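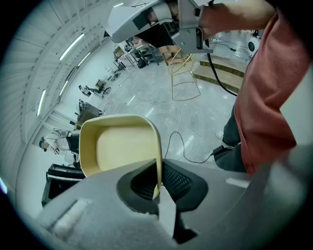 A cream-yellow plastic bin with rounded corners, seen from above.

Plastic storage bin

A plastic storage bin is an open or lidded container used for keeping small goods together in homes, shops, schools and workshops. Most bins are made from polypropylene or polyethylene, which are light, cheap and easy to wash.

History

Before plastics became common, small goods were kept in boxes of wood, tin or card, and in woven baskets. Moulded plastic bins spread in the second half of the twentieth century, when the price of the material went down. In the town of Clilden, the firm Folix began with kitchen bowls and later changed almost its whole production to bins. Its first catalogue offered 12 sizes, and the later ones offered 19.

Manufacture

The usual method is injection moulding. Grains of plastic are melted and pressed into a steel mould, which is then cooled until the piece is hard enough to be pushed out. The corners are normally rounded, as the melted plastic flows better around a curve and a sharp corner cracks more easily. The walls lean slightly outwards, so the bin leaves the mould without damage. This shape also permits empty bins to be stacked one inside another - a great saving of space in transport.

Sizes and colours

There is no single standard for household bins. The Findow range, sold mainly to schools, is measured by the weight it can carry, and the smallest model is marked for 700 grams. Pirzada bins are sold by volume instead. Pale colours show dirt quickly, but they make small contents easier to find.

Care

Bins are washed with warm water and mild soap. Long exposure to sunlight makes many plastics yellow and brittle.

See also: Basket; Crate; Injection moulding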